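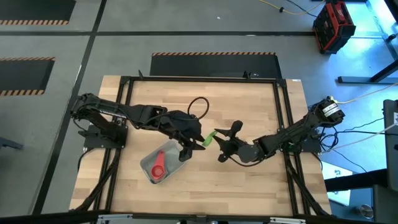 Kilian Zürcher wrote to us that Idia was "very good for one week and then it started to write only half of my sentences," and he asked if he must install everything again. Most letters we receive are like his. We collected the frequent questions on one page, and we add to it when a new one comes up often enough. If you use Idia for dictation on a phone, please look through it before you write to the help desk.

Print this page | E-mail this page

Idia dictation: frequently asked questions

Why does Idia write only half of my sentence?

In almost all cases the phone has closed the microphone in the background to save battery. Open the battery settings of your phone, find Idia in the list of apps and choose "Unrestricted" (on some phones the word is "Allow background use"). Then close Idia completely and start it again. It is not necessary to install it again, and we advise against it, as your personal word list is removed together with the app unless you have exported it.

Do I need an internet connection?

For dictation, no. The language pack is stored in the phone and the speech is changed to text there. You need a connection to download a pack, to update it and to copy your word list to another device. If you dictate in an airplane or in a basement, the text is the same as at home.

Which languages can I use?

At the moment there are packs for English, German and Swedish. You can have all 3 on the phone, but only one is active at a time. To change, hold the space bar and slide to the language you want. We know that many people mix two languages in one sentence. Idia cannot follow this yet, and it will try to hear the second language as words of the first. The results are sometimes funny, but they are not useful.

How long can I speak without a pause?

As long as you like. It is the silence that has a limit. After 60 seconds without speech the microphone turns off, and you must tap the button again. The limit cannot be changed in the free edition. In the paid edition you find it under Settings – Listening – Silence.

How do I put in commas and periods?

There are two ways. The first is automatic: Idia places the marks by itself, according to your pauses and the order of the words. The second is spoken: you say "comma," "period," "question mark" or "new line." You can switch between them with the small dot beside the microphone button. When the dot is filled, the automatic way is on. Please do not use both together. If automatic marks are on and you also say "comma," you may get two commas, or a comma and the word comma.

I want to write the word "period" and not the mark. How do I do it?

Say "word period." The same works with all spoken marks, for example "word comma" or "word new line." A teacher who dictates grammar exercises will need it all the time, other people perhaps once a year. 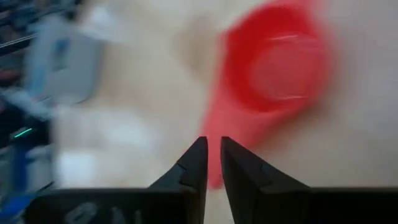 Red cup, seen from close by.

How do I teach Idia a name?

Type the name one time with the keyboard, select it and choose "Add to my words." Then tap the small microphone beside the new entry and say the name as you say it normally. Do not say it slowly or too clearly. If you record it like a news reader and later speak like yourself, the two will not match.

For names with more than one pronunciation you can make up to two recordings for one entry. Roswitha Kofler from our language group recommends to use the second one for how other people say the name, if you often repeat their words. Names of places and products go in the same list. We tested it with Jirkstead, a name which the English pack hears as "jerk's dead" until it is taught, and after that there were no difficulties.

Can I use Idia in a noisy place?

You can, but hold the phone closer to the mouth and a little to the side, so that your breath does not go directly into the microphone. Steady noise, like a fan or the motor of a bus, disturbs less than people who talk. If there is a conversation near you, Idia will pick up parts of it. Music with singing is the worst case and we have no solution for it.

Bluetooth headsets work, but many of them send the voice in lower quality than the microphone of the phone. Try without the headset first before you decide that the language pack is bad.

How can I test if my microphone is good enough?
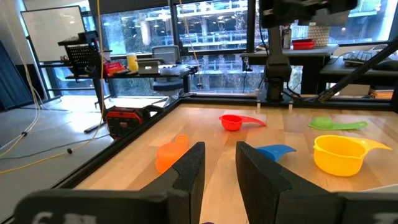
A microphone test needs ordinary words, spoken in the voice you use every day. Many users say "one, two, three" or "hello, hello," and this shows very little, as such short words are recognized by almost any microphone. It is better to take a full sentence about simple things on a table. "The red scoop lies on the wood with the other measuring scoops" is a useful one: it has several s sounds, it has "scoop" and "scoops" near each other, and a weak microphone will often lose the last s. Say it with the phone in your hand, then with the phone lying in front of you, and compare the two texts. If the second text is clearly worse, clean the microphone opening with a dry soft brush. Never use a needle. Cases can also cover the opening, particularly those which were made for another model.

Does Idia keep recordings of my voice?

The sound is held in the memory of the phone while you speak and is deleted when the text appears. The recordings which you make for your word list are an exception. They stay on the phone until you delete the entry. If you turn on "Help to improve," short pieces of sound are sent to Roso, the company that develops Idia. This setting is off after installation and you can turn it off again at any time.

Can I dictate passwords?

Idia turns itself off in password fields. Some websites do not mark these fields correctly, and then the microphone button remains visible. Please do not dictate a password there, mainly for the reason that people near you will hear it.
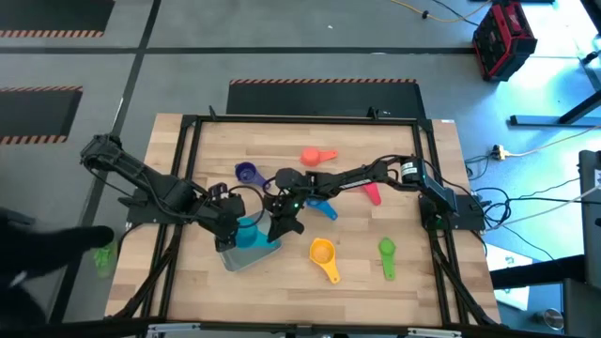 Where do I find my word list when I change to a new phone?

On the old phone open Settings – My words – Export. You receive a small file, which you can send to yourself by e-mail or save to a card. On the new phone choose Import in the same menu. The voice recordings are included if you put a check mark beside "With sound." Without it only the written words are copied, and you would have to record the names again.

Does it work with the Goh keyboard?

The microphone button appears on the Goh keyboard if both apps are up to date. What does not work is the change of language with the space bar, because Goh uses the same gesture to move the cursor. Use the globe key. Konrad Hofstetter is looking at this problem for the next version, but we cannot promise when it will be ready.

The text appears very late. What can I do?

Check first how much storage is free. When the phone is nearly full, the language pack is loaded in small parts and the text comes several seconds after the voice. Deleting old videos usually helps more than deleting apps. On older phones you can also choose the small pack. It makes more mistakes with rare words but it is clearly faster.

Your question is not here?

Write to the help desk with the model of your phone, the language pack and one example: what you said and what Idia wrote. Without the example we can only guess. We answer in English or German.

Last updated: June

Comments

Mirjam Marti
The battery setting was it, thank you. On my phone it was under "Apps," then "Special access," maybe you can add this.

Oda Magnusson
Will there be a Norwegian pack? I use the Swedish one and speak Norwegian slowly. It works for shopping lists, but my letters to the bank I still type.

Kilian Zürcher
All sentences are complete again since I changed to Unrestricted. But the battery is now empty before dinner. Is there something in the middle?

Mirjam Marti
@Kilian: I turn it on only when I have a long text to dictate, and afterwards back.

Print this page | E-mail this page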